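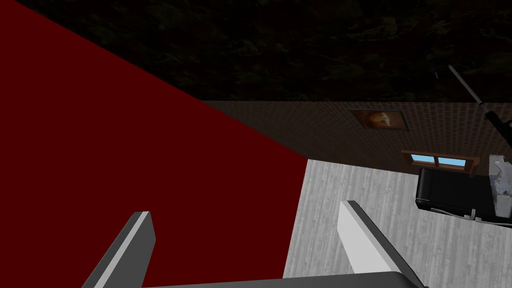 Bus 66, body book, November 10, 2024

Front door again. The plan was one hour on the door and the rest of the day on the roof vents. The roof vents remain as they were, and I expect they enjoyed the peace.

For whoever reads this next: the door is the four-leaf folding kind Wundik fitted to its country buses, worked by an air cylinder in the box above the step. Since October it has opened politely and closed like a mousetrap. We all agreed it was the valve. We agreed so firmly that we bought a valve kit from Sorden and fitted it, and the door then opened politely and closed like a mousetrap, with new seals.

So today I took the cylinder down. Four bolts, three of them normal. The fourth has a head a size bigger than its friends and goes through into the cant rail with a square nut behind it, and the only way to that nut is by removing the destination box lamp tray. I have written this inside the lid in grease pencil. There was already a note there, in somebody else's hand, saying the same thing. It had been painted over.

Cylinder bore is fine. Piston cup is tired but has plenty left in it. The cushion at the closing end is the trouble: the little needle screw that sets the air bleed had been wound out to the last thread and held there with thread tape, and behind it was no spring at all. No cushion, so the leaves come home at full speed. I can only suppose a driver on the early run was once in a hurry.

Spring wanted: short, stiff, fits a 5/16 hole. Tried two from the jar. First one too long, second one from something that was probably a carburetor, but it works. Do not call that a repair. It is a spring of unknown family doing a job until the right one turns up. Will ask at Veltholm, they have two Wundik bodies in the back row with the doors still on.

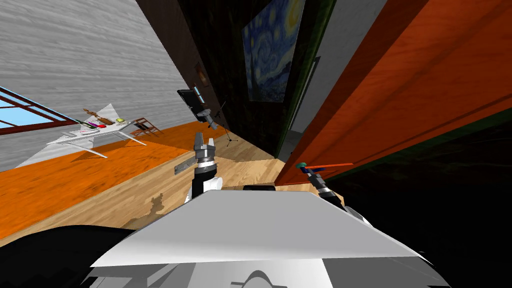

White table by the window.

Refitted cylinder, greased the pins, set the needle at a turn and a half out. On shop air the door closes in a bit over three seconds and meets itself in the middle with a sort of cough. One turn out is too slow and it stops short if anyone leans on the rear leaf. Two turns and we are back to the mousetrap. Left it at one and a half and put a dab of paint on the screw so we can tell when it has been improved.

While the lamp tray was out I looked along the cant rail with the torch, and wished I had not. The timber is ash, and for most of its length it is good ash. Behind the first pillar it is more like cake. A scriber goes in to the handle. The rot follows a line of old screw holes where an advertising board used to hang, so that soap company has cost us a pillar joint decades after the posters came down. Cut back to sound wood will be 16 inches, perhaps more when the panel is off. Scarf in new, do not fill. I know there is half a tin of filler on the shelf. It is not for this.

Parts count, as the book was open. The stores list says we own 3,073 line items. The shelves, as of the last check, admit to 1,679. The difference is made up of things entered twice, things lent out, and one crate marked MISC DOOR that has been entered every time it was moved. If the correct cushion spring exists here, it is in that crate, and I am not going in without a second person and lunch.

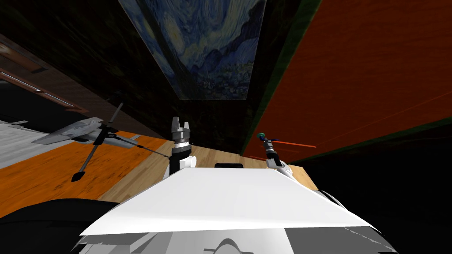 Render: Hoshino

Step well: cleaned out below the bottom tread after the door was back. Mud, two bottle caps, a comb, and a cylinder pin clip of exactly the kind I had just replaced with a new one. Put the old one in the tray. The drain hole was blocked, which explains the rust along the front edge, though it doesn't explain the rust along the back. Poked it clear with welding rod. Primer on the front edge only, ran out of daylight and then of primer.

Still to do on the front end:

Right spring for the cushion, and throw the impostor out
Panel off behind first pillar, see how far the cake goes
Rubber for the leading edge of leaf two, it has gone hard and whistles
Emergency release handle needs its pin straightened, works at the moment if you pull it and mean it
Put the big bolt back with a new square nut, the present one is finger tight and a bit chewed
Roof vents

Air left off at the main cock. The door is open and will stay open, so shut the shed side or we will have the cat in the luggage pen again. Lamp tray is on seat three, nearside, glass up. Please don't sit there.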